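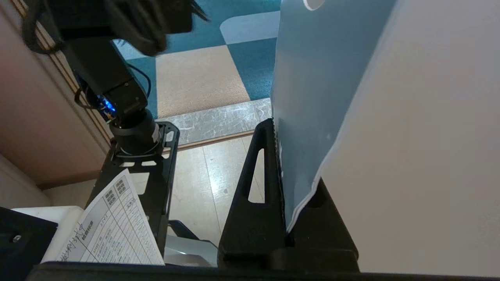

Review: Seltico Permit Portal, Municipality of Uvberg

The municipality of Uvberg replaced its paper permit counter with the Seltico portal in November. The system handled 2,113 applications in its opening period. Forms are clear, and fees are shown before submission. Attachments are limited to 20 per file – too few for building permits. 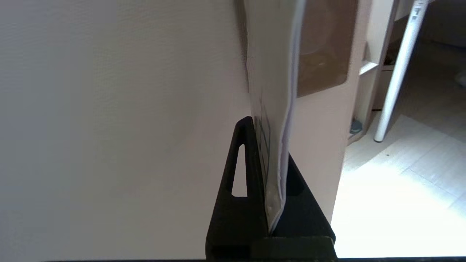

Omar Nseir replied that the limit would be raised in the next release and that the counter would stay open two mornings a week until then.

Rating: recommended, with reservations.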